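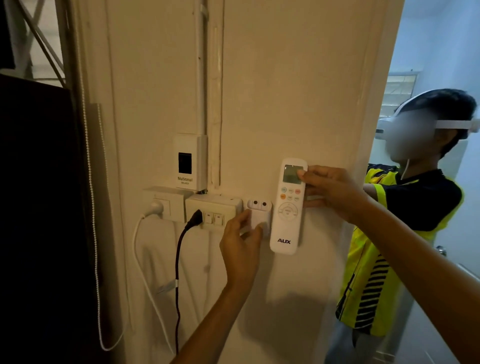 Lemer公寓的空调遥控器终于有“家”了：小小挂架上墙，老房子住户乐开了花

本报社区消息 四月一到，Skultow的天气就开始一天一个样，早上还要披外套，下午屋里已经闷得想开空调。可是遥控器呢？在沙发缝里，在洗衣篮底下，在昨天那件外套的口袋里，有一户人家甚至是在米桶盖上找到的。为了这件说大不大、天天都要烦上一回的小事，Lemer公寓的住户最近热热闹闹地忙了一阵子：给遥控器在墙上安个固定的位置，用完就放回去。

牵头的是住在三楼的Jolanta Bednarek。她和几位邻居一起经营着一个小小的收纳互助组，名字叫Rostus，平时的活动就是轮流到各家去，帮着理橱柜、理玄关、理那个谁家都有的“什么都往里塞”的抽屉。这次的主题由大家投票选出，叫“墙上归位”，报名的有25户，比组里原先想的多得多，公告栏上那张报名表写满以后，又有人在背面接着写。

“我本来以为大家会选衣柜，”Jolanta说，“结果票一打开，全是遥控器、钥匙、充电线。我高兴坏了！衣柜一年理两次，遥控器可是一天要找三回的。”

主角是一种白色的塑料小挂架，顶上有两个深色的圆点，乍一看活像一双眼睛，正瞪得圆圆的看着你。个头不大，往墙上一放，整面墙好像多了个小家伙。孩子们一见就喜欢，给它们起的名字五花八门，有叫“豆豆”的，有叫“守门员”的，二楼一个五岁的小姑娘坚持说她家那个是青蛙，虽然是白色的，可是青蛙。她妈妈说，自从青蛙上了墙，家里最积极还遥控器的人就是她，看完动画片一定要跑过去“喂青蛙”，有时候大人空调还没开完，遥控器已经被喂掉了。

挂架由街角的五金铺Górecki统一订来，住户到店里自取。铺子柜台上摆着一块旧木板，上面装了几个样品，谁都可以拿自家的遥控器来试一试合不合适。这个安排特别受欢迎！空调遥控器看着都差不多，真拿在手里，长的短的、圆的方的、厚的薄的，差别还真不小。有住户带来的是一支长长的、边角圆润的白色AUX遥控器，也有人抱来一只鞋盒，里面装着全家的遥控器，连一台早就送人的旧风扇的都在。铺子里的店员一支一支地陪着试，试到最后，鞋盒里有几支谁也说不出是管什么的，主人当场决定不再留了。

真正让大家聊得起劲的，是到底该放在哪儿。

墙上的位置，说起来到处都是，站到墙跟前就犯难。Lemer公寓是老楼，墙面刷成米黄、奶白的人家很多，插座和开关又往往挤在一处：这边一块面板，那边一块面板，上头再来个配电用的小盒子，电线从旁边垂下来，门框的木线条上油漆也磕得斑斑驳驳。要在这中间给遥控器找一块清静的地方，得好好比一比。

互助组为此定了一个很简单的办法，组员们管它叫“先贴着比”。一只手按住挂架，另一只手把遥控器平着靠在旁边的墙上，看看两样东西占多大的地方，会不会挡住开关，插头拔得出来拔不出来，线垂下来碰不碰得着。比好了，用铅笔轻轻点个记号，退到门口再看一眼。Surachet Nuchit是这个办法最热心的推广者，他住在公寓一层，平日里在家给人修钟表，手很稳，眼力也好，邻居们都爱请他来看一看正不正。

“大家一上来就想往墙上按，我说等等，先拿着，站一会儿。”Surachet说，“你平时开空调是站着还是坐着？从哪个门进来？右手拿还是左手拿？这些想明白了，位置自己就出来了。”

他自己家的挂架换过两个地方。头一回选在床头，躺着伸手就够得着，非常得意；可是他太太习惯进门先开空调，每次都得绕过整张床。后来改到门边，两个人都满意。他说起这件事来绘声绘色，听的人笑成一片，好几户当场就把自己画好的记号擦了重画。

活动分3个晚上进行，每晚从七点开始，一层一层地走。每户大概的流程都一样：先把想要归位的东西摆到桌上，挑出天天用的，再去墙边找位置，最后动手。快的人家，20分钟就收拾妥当，还有工夫请大家喝杯茶；慢的也有，四楼一对老夫妻为了挂架放在开关左边还是右边商量了很久，两个人各说各的道理，又都在为对方着想，一个说右边你顺手，一个说左边你顺手，最后还是Jolanta出主意，让两人闭上眼睛，同时伸手去指。两根手指都指到了右边，满屋子鼓掌！

当然，也不是光有挂架这一件事。趁着站在墙边，好多人顺便看了看插座周围的样子。平时天天经过，谁会低头仔细看那几根线呢？这一看，有人发现白线绕了一个大圈才到该去的地方，有人发现黑线后头积了一层灰，有人想起自己抽屉里还有一把扎带。Rostus的组员给大家的建议也很实在：线要留得够长，但别拖到脚边；想标明哪根是哪根，就夹个小标签；插座和配电盒里面的活儿不要自己碰，要找有资质的电工。挂架跟面板之间留出一点空当，手指能伸进去拔插头就行。窗边有百叶帘拉绳的人家，也尽量别把挂架放在绳子会扫到的地方，免得每天拉帘子都要打一架。

三楼尽头的一户住着两位合租的年轻人，搬进来还不到半年，家里东西不多，却已经为遥控器吵过好几次。一个怕冷，一个怕热，谁拿着遥控器谁就占上风，有一位甚至承认自己把它藏在枕头底下过。现在遥控器住到了墙上，正好在两个人房门的中间。他们还在旁边贴了一张小纸条，写着双方商定的温度，字迹工工整整，底下两个签名，像一份正式的和平协议。问他们管不管用，两人互相看了一眼，都笑了，说目前为止还没有违约。

也有人家一口气给好几样东西安了位置。二楼的一位住户把灯的遥控器、风扇的遥控器和空调的遥控器排成一溜，用彩色胶带在墙上标了颜色，客人来了也一目了然。另一户的做法更有意思，挂架装得特别低，齐着大人的腰，原来家里的奶奶肩膀不好，抬不高手。老人家试了几次，放进去，拿出来，再放进去，脸上笑得可开心了，说这下用不着喊孙子了。孙子在旁边小声说，其实他挺愿意被喊的。

要说有没有人不买账，也有！五楼一位先生就坚持遥控器应该放在茶几上，一辈子都放在茶几上，放在别处那叫藏。他跟着队伍走了一晚上，每到一家都要发表一通茶几的好处，讲得还挺有道理，最后从Górecki拿了一个挂架回家。据他说，是用来放老花镜的。老花镜放不放得进去，他没有说，邻居们都等着去参观。

Górecki的店员说，这阵子来问挂架的不止是Lemer公寓的人，隔壁几条街的住户听说以后也找上门来，有人直接问“有没有那种带眼睛的”。铺子里第一批很快就拿完了，补的一批里又多要了10个，留给后来报名的人家。样品木板还摆在柜台上，已经被小朋友们用铅笔画上了嘴巴和胡子，店里也没舍得擦。

关于怎么装得平整，互助组把这几晚攒下来的经验写成了一张小单子，贴在公寓门厅里，想看的人随时可以去看。内容大致是这些：墙面先用干布擦一遍，掉粉的地方要避开；老墙不一定平，手掌在上面慢慢抹一圈，鼓的凹的都能摸出来；带背胶的挂架按上去以后别急着放遥控器，照着包装上写的时间等够；租房子的朋友先问过房东再动手；遥控器的屏幕朝外放，放回去的时候扫一眼就知道有没有关掉；换电池的日子可以写在一小条纸上，塞在挂架后头。最后这一条是四楼那对老夫妻贡献的，他们家连闹钟背后都有这样的纸条，最早的一张字都淡得快认不出来了。

单子下面留了一大片空白，让大家接着补充。没过两天就写满了半截，有人写“厨房那面墙有油，多擦两遍”，有人写“不要装在门后面，门一开就撞上了，别问我怎么知道的”，还有人画了一只非常认真的青蛙，一看就知道是谁的作品。

Jolanta说，她最喜欢的是每天晚上收工以后，大家站在楼道里舍不得散的那一会儿。有的邻居住了好多年，彼此只在楼梯上点过头，这回进了对方的家，站在同一面墙跟前比比划划，一下子就熟了。一层的人知道了五楼能看见河，五楼的人知道了一层的Surachet家里有满满一墙的钟，到了整点一起响，那叫一个壮观！有几户已经约好要互相借工具，还有人打听能不能也到自家来理理那个可怕的储物柜。

接下来要收拾什么，互助组还在收集意见，目前呼声最高的是充电线，钥匙紧随其后，雨伞也有一群忠实的支持者。投票箱放在Górecki的柜台上，就在那块画了胡子的木板旁边，铺子开门的时候都可以去投。上次没赶上的住户如果还想给遥控器找个位置，可以把门牌号写在门厅的单子旁边，Jolanta和Surachet会约个晚上一起过去。记得带上自家的遥控器，也请提前找一找，上回有一户人家，光是找遥控器就花了比安装还长的时间，最后是在冰箱顶上找到的。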